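**Cirnerari Textilsammlung** · 4. Februar

1/11 Die Cirnerari Textilsammlung informiert in diesem Thread über die Neuordnung der Altkleiderannahme im Stadtgebiet. Die Änderungen betreffen Standorte, Annahmezeiten und die Frage, was in den Behälter gehört und was nicht.

2/11 Ab April entfallen die Container am Campbell-Platz. Ersatz bietet der Wertstoffhof Mandlow, Zufahrt über die Nordseite. Die Annahme erfolgt dort montags bis freitags von 8 bis 17 Uhr, samstags bis 13 Uhr.

3/11 Im vergangenen Jahr wurden an allen Standorten zusammen 819 Tonnen Textilien erfasst. Der Anteil, der wegen Nässe oder Verschmutzung nicht mehr verwertet werden konnte, ist erneut gestiegen. Fast 106 Tonnen mussten der thermischen Behandlung zugeführt werden.

4/11 Angenommen werden tragbare Bekleidung, Haus- und Bettwäsche, Tischdecken, Gardinen sowie paarweise gebündelte Schuhe. Kleinere Mängel wie ein fehlender Knopf stehen einer Abgabe nicht entgegen.

5/11 Nicht angenommen werden Teppiche, Matratzen, Stoffreste aus Gewerbebetrieben, Schlittschuhe und einzelne Schuhe. Stark verschmutzte Textilien sind über die Restmülltonne zu entsorgen.

6/11 Bekleidung mit langen Ärmeln bitten wir vor der Abgabe zu schließen und locker zusammenzulegen. Taschen sind zu leeren. Fundsachen werden am Wertstoffhof Mandlow vier Wochen aufbewahrt und anschließend dem städtischen Fundbüro übergeben.
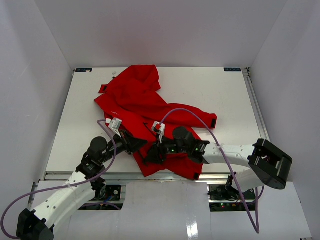
Rotes Textil, auf beiden Bildern.
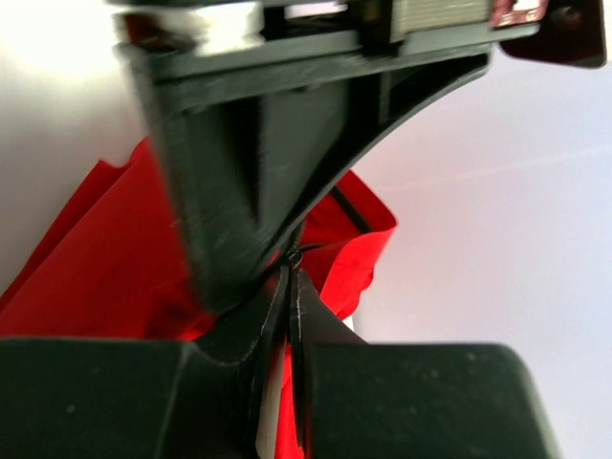

*Lesezeit: 2 Minuten*

7/11 Säcke sind fest zu verschließen und dürfen ein Volumen von 60 Litern nicht überschreiten. Das Abstellen neben den Behältern gilt als unerlaubte Ablagerung und kann mit einem Bußgeld geahndet werden. Ist ein Behälter voll, bitten wir um Meldung unter Angabe der Standortnummer auf dem Aufkleber.

8/11 Gut erhaltene Stücke gehen vorrangig an das Sozialkaufhaus Follel. Dort werden monatlich 3000 Kleidungsstücke gegen ein geringes Entgelt abgegeben. Ein Nachweis der Bedürftigkeit ist nicht erforderlich. Besonders nachgefragt sind derzeit Kinderbekleidung ab Größe 98, Arbeitshosen und Winterjacken.

9/11 Vereine und Kirchengemeinden, die eigene Straßensammlungen durchführen, haben diese wie bisher anzuzeigen. Das Formular ist überarbeitet worden; die alte Fassung wird noch bis Ende April anerkannt. Für Sammlungen mit mehr als 600 Haushalten ist zusätzlich ein Tourenplan beizufügen.

10/11 Zur Getrenntsammlung: Die Pflicht zur getrennten Erfassung von Alttextilien bedeutet nicht, dass jeder verschlissene Lappen in den Container gehört. Ölige oder mit Farbe behaftete Stücke machen im ungünstigen Fall den gesamten Inhalt unbrauchbar.

11/11 Die aktualisierte Standortliste liegt im Bürgerbüro aus und kann dort auch in Großdruck angefordert werden. Anfragen zu Gewerbemengen richten Sie bitte schriftlich an die Disposition. Kommentare unter diesem Thread werden werktags bis 15 Uhr beantwortet.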